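Home | Projects | Reports | Partners | Contact

Woltance handling project: progress report to the Stellness fund
December. Prepared by the project office, Grumitz

We promised you 1,044 recorded runs by the end of this period and we have them, in the sense that the files exist. Of these, 169 are no use. The left gripper's position signal was dropping out mid-run, and the software, being polite, filled each gap with the last value it had. On playback the gripper closes on a container, freezes, then arrives somewhere else without having traveled.

We blamed the software for 29 days. The fault was a worn connector on the left cable, which lost contact whenever the wrist turned far enough inward. Agyeman replaced it under warranty and sent a form asking whether we had tried unplugging it. 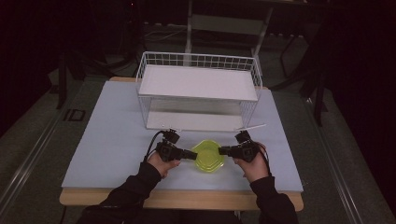

Two-handed work with the hand-held grippers, green container and wire basket.

One dropout deserves its own paragraph. The test arm replayed a bad file at full speed and cracked a basket shelf. The arm's guard was shut and there were no injuries, but the replay should never have started. Playback now refuses any file with a gap longer than 5 frames, and first replays run at quarter speed, which is as thrilling to watch as it sounds.

Re-recording has begun. We are not asking for more money, only for the delivery date to move to the end of January. The spare connectors came out of the travel budget, so we will be attending the spring review by phone.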